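Sitovex Kitchen Pack, README

Sim scenes + episodes for two-arm countertop work. Sold by Bolar, made by the Sangkhawat team. This file covers release 3 of the pack. If you're on release 2 skip to UPGRADING, your old configs won't load.

Notes are rough, will tidy when the storage move is done.

WHAT YOU GET

3000 training episodes, rendered, head view only
157 held-out episodes, kitchens not seen in training
100 object meshes with collision shapes
Loader (Python), viewer, a small replay script
Licence file. Read it before you put anything on a public server

No wrist views in this release. Lots of people have asked. They're coming, no date.

WHAT IT'S FOR

Training and checking pick, place and push policies on one robot body with two arms. Kitchens are generated, so is the clutter. Decor too: posters, panels, garden tools, whatever the room generator pulls from the bin. Colours of walls and floors are sampled per kitchen and stay the same for all episodes in that kitchen.

Not for: cloth, liquids, anything with real grip force. The glass in the object set has no water in it and never will. Gloves are rigid meshes. Don't train a glove folder on this, someone tried.

INSTALL

Unpack the archive somewhere with room. Don't unpack on a network drive, the index step does thousands of tiny reads and will crawl.

pip install the wheel in /dist
run plondar index on the folder
run plondar check

Check should end with OK and the episode count. If the count is short you've got a partial download, get the missing shard again, no need to redo the lot.

Plondar is the loader name. It used to be its own package, now it's bundled. Uninstall the old one first or you'll import the wrong thing and get a very unhelpful error about keys.

LAYOUT

/kitchens: one folder per kitchen, holds the room file and light settings
/episodes: one folder per episode, frames plus state log
/objects: meshes, textures, masses
/heldout: same layout as /episodes, keep it seperate
/dist: wheel and checksums

State log has joint angles, gripper opening, object poses and the instruction text. Angles in radians, distances in metres. Gripper opening is 0 closed, 1 open. Release 2 had this backwards. Sorry.

INSTRUCTION TEXT

One short sentence per episode, written by template then reworded by hand. Canadian spelling in most of it, a few American ones slipped in. If your tokenizer cares, run the normalise script.

Some instructions name an object by colour only. Where two things in the kitchen could match, the episode gets the flag ambiguous=1. Filter them out or don't, up to you. We leave them in for training and take them out for scoring.

UPGRADING FROM RELEASE 2

Gripper values flipped, see above
Kitchen ids are strings now
Light settings moved out of the episode and into the kitchen
Old viewer won't open new logs, use the new one
Checkpoints trained on release 2 will run but the grippers do the opposite of what you want

KNOWN PROBLEMS

Textures on large flat things (boards, counters) go soft close up. Low-res source, fix is in the works.

Shadows on tall thin objects come out stepped. Shadow map size. Turn it up in the room file if you're re-rendering, costs you frame time.

Room decor isn't physics-checked. Posters sit at odd angles, things lean where they like. Arms can't reach most of it so it stays.

Masses for small bottles are guesses. The plates were weighed on a real scale in the office, the bottles weren't. If your policy throws bottles, that's why.

Viewer crashes on exit on some Linux machines. Harmless, logs are already writen by then.

SAMPLE KITCHEN

Marble counter, green walls, wood floor. Cluttered setting, so expect fruit, bottle, glass and dishes sharing the counter with things that don't belong in a kitchen. Good one to test detection on first: clear glass is hard, black stuff on mottled stone is harder. Apple on the white plate is the easy one. Both arms come in from the robot's own body, so your model has to cope with a fair bit of white shell at the bottom of the view.

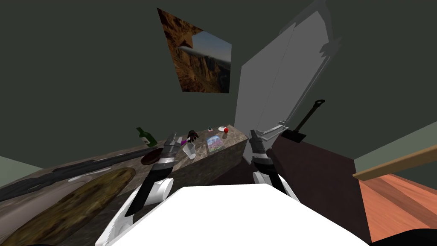 Pichit Phromma: Ran the loader over Sunday and the cluttered setting is where our numbers fell apart, which I'd call a point in favour of the pack. Tidy kitchens told us nothing. My complaint is the price step between one seat and the team licence, it's steep for a small lab. Also please put the gripper flip at the very top of the README. We lost an afternoon to it before I read this far down.

Fair on the gripper note, moving it up in the next edit. Licence pricing is Bolar's side, passed it on.

SCORING

Run plondar score on your output folder. Gives you success per instruction, plus a count of knocked-over objects. An episode counts as a success if the target object is inside the goal region and still for the last second. Knocking other stuff over doesn't fail you but it's reported and we'd like you to report it too.

Use the held-out set once. Please don't tune on it.

SUPPORT

One seat gets email support, team licence gets email plus a call. Nattawut Kaewmanee answers loader questions, mornings are best. For billing go to Bolar direct, we can't see your invoices.

Bug reports: send the kitchen id, episode id and the last page of the log. Screenshots of the terminal are fine if the text's readable.

CHANGES IN THIS RELEASE

February: gripper direction fixed, kitchen ids to strings, light settings moved, held-out set added, replay script added, glove collision shape redone, old viewer dropped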